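Workshop tips: collecting picking examples with a bin and one arm

May 13, 2024 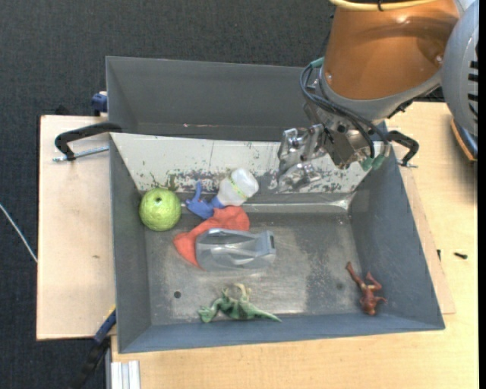

I keep this list for the people who come new to our bench at Narnine and must record picking examples on their first day. Most of it I learned by spoiling recordings. The software part is in the Drusard manual, so I write only the things you do with your hands, plus a little about the notes.

Fixing the bin

Clamp the bin before you do anything else. A metal bin on a wooden table feels heavy and stable when you push it with one finger, but the arm pushes it again and again in the same direction, and after one morning it has moved by the width of a pencil. The examples from the morning and from the afternoon then do not agree, and the learning system must pay for it.

Use clamps on two opposite sides at least. Tighten them by turns, a little on the left and a little on the right, like the nuts of a car wheel. If you tighten one side fully first, the bin turns.

Keep the handles of the clamps low and away from the path of the wrist. Move the arm slowly over all four corners with the gripper open before the first recording. Do this also when you changed only one clamp.

Draw a thin pencil line on the table along the foot of the bin. If tomorrow the line and the bin do not match, you know it before you have wasted a day. Masking tape is also possible, but the corners come up and somebody removes it when cleaning.

Choosing the objects

Take things of different kind. We like to have something hard, something soft which changes its shape, something that you can see through, and something with arms or legs. A crumpled piece of cloth is worth more than three more blocks. Clear plastic is difficult for the camera and for this reason you should have it in the bin from the first week, not keep it for later.

Small toy figures are very good and cheap. Buy them at a jumble sale. Toy animals with long tails teach the gripper that the middle of the thing is not always where you think.

Rinse out spray bottles before use and let them dry with the head off. One drop of cleaner on the bin floor makes a shine that stays in all the pictures until you wipe it.

Do not use real fruit. I tried it in July with pears. After 64 grasps they were soft, and the gripper fingers were sticky for two days.

Write on a card which objects belong to which set, and keep the card in the same box as the objects. Our boxes are from Whitcombe and the lid takes a label well, but any box with a flat lid will do.

Filling the bin

Do not place the objects nicely. When a person lays them down by hand, they come out side by side with equal space between, and the system learns only this tidy world. Put all the objects in a small bucket and tip it out from a low height. Then leave it alone, also if one thing lies partly over another. Those cases are what you need.

If an object rolls into the corner, let it stay there for the recording. Corners are the hardest part and we never have enough of them. Only when the same object has been in the same corner for many tries in a row I take it out and tip again.

Tip again after each full round. Between the rounds turn the bucket a little, so the heavy things do not always land first on the same side.

The cables

Cables around the wrist should hang in an easy loop. Too short and they pull at the connector when the wrist turns; too long and they lie down on the objects. Turn the wrist to its two end positions by hand control and look at the loop each time.

A small cable tie is enough to hold a hose to the arm. Do not pull it very tight, the hose must be able to slide a little. Cut the end of the tie flat, as the sharp end scratches your hand.

Check what runs over the floor too. A thin cable on carpet is easy to catch with a shoe.

Light

Choose the lamps and then leave them. If there is a window, record with the blind down on some days and up on other days, and write down which. A mix is good, but only a mix that you know about.

Bare metal reflects. I do not try to stop it with paint or paper, the bins where the arm will work later are bare metal also. Scratches may stay for the same reason. Dust and crumbs must go, so I wipe the floor of the bin with a dry cloth at lunch.

What to write down

For every session: the object set, the clamps checked or not, the blind, and anything strange. One line is enough. I use a paper notebook beside the keyboard and copy it in the evening.

Keep the failed grasps. New people like to delete them, it looks better in the report. But the system needs to see a slip as much as a good lift. In our first set from the Clunduvau job we had 377 tries and 224 of them were good, and a colleague had already thrown the bad ones in the bin of the computer. We got them back with some luck.

Mark a failure with its kind: slipped, missed, took 2 things at once, pushed the thing away. Do not invent new words each day. Hang the list of words on the wall and all people use the same ones.

If you had to reach into the bin, stop the recording first and press the stop button of the arm too. Then start a new number. A recording with a hand in it is no use to us.

At the end of the day

Move the arm to its rest position and close the gripper. Loosen nothing. Leave the clamps as they are if the same set continues tomorrow, and put a note on the table so that the next person does not borrow one. Clamps disappear very fast in a workshop.

Take loose screws from the table and put them in the jar. If you do not know where a screw comes from, look under the arm before you put it away.

Copy the recordings to the second disk before you switch off the computer.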